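**FOR RELEASE 9 May 2022**

# Kedau opens household sorting and packing room in Nodby

NODBY. Kedau, the home storage and moving supplies company, has opened a room in Nodby where households can sort, clean and pack small belongings before a move or a long stay away from home. The room is on the ground floor of the Rothe building, next to the company's existing supply counter, and is open to the public by booking.

The Nodby room is the second of its kind. The first, at the company's main warehouse, opened last August with a single bench and took 86 bookings before the end of the year. Customers there asked for more table space, better light and somewhere to leave a half-finished job overnight. The new room was planned from those requests.

Bookings are made by the half day. Each booking covers one household and includes the use of a bench, packing paper, labels and tape. Boxes are sold separately at the supply counter at the same price as in the Kedau catalog. Customers may bring their own boxes if they are clean and close flat.

The benches have pale tops so that small parts, such as screws, shelf pins and lamp fittings, are easy to find at the end of a session. Lights are set low over the work area. Staff can turn them down on request for customers who find them too strong.
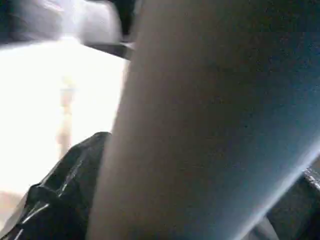 Most of the items handled at the first room were things people find awkward to pack at home: table lamps, clocks, picture glass, kitchen scales, sewing boxes and the contents of desk drawers. Large furniture can't be brought into the Nodby room. The door is 40 inches wide and there is no lift, and the company asks that anything needing two people to carry be left at home or taken straight to the loading entrance on the north side.

Kedau has also put its Hulenico labeling system into use at Nodby. Hulenico is a set of numbered stickers with a matching paper list. A customer puts one sticker on each box, writes the contents beside the same number on the list and keeps the list. The stickers peel off cardboard and painted metal without leaving glue behind. Each roll has 56 stickers, which the company says was enough for a two-bedroom apartment in its own trials. Extra rolls are sold at the counter.

Customers who can't finish in one session may leave their boxes in the storage bay behind the room for up to three nights at no charge. After that, the usual Kedau storage rates apply. The bay is locked when the counter is closed. Food, plants, batteries that have been damaged, and open containers of paint or cleaning fluid are not accepted.

"People told us that they had the boxes and the tape but no clear surface to work on," the company said in a statement. "At home the kitchen table is needed for dinner, and the job stops and starts. We wanted a place where a household could lay things out, decide what stays and what goes, and leave with it packed."

A shelf near the entrance is set aside for items customers no longer want. Usable goods left on the shelf are offered free to other visitors for one week. Anything still there at the end of the week goes to the town recycling station. The company does not sell goods from the shelf and can't return items once they have been placed on it.

Staff are present during all sessions and will show customers how to wrap glass, pad a lampshade or fill the empty space in a box. They do not pack on a customer's behalf. Households that want a full packing service can ask at the counter for the separate price list.

The Rothe building was formerly used as a paper store. Kedau leased the ground floor last year and replaced the flooring, wiring and windows on the street side. Work on a second, smaller room on the same floor will begin in August. It will be used for short classes on packing kitchenware and storing winter clothing. Dates and prices for the classes have not been set.

**Booking and access**

- Bookings can be made at the supply counter or by telephone, extension 1201.
- A deposit is taken at booking and returned at the end of the session.
- Parking for loading is on the north side of the Rothe building. The limit is 40 minutes.
- Children are welcome with an adult. Knives and box cutters are kept at the counter and signed out.
- Changes to a booking can be made up to the day before.

**About Kedau**

Kedau sells boxes, wrapping, labels and storage fittings for homes and small offices, and rents storage space by the month. Its products include the Hulenico labeling system.

**Press contact**

Kedau Press Office, Rothe building, Nodby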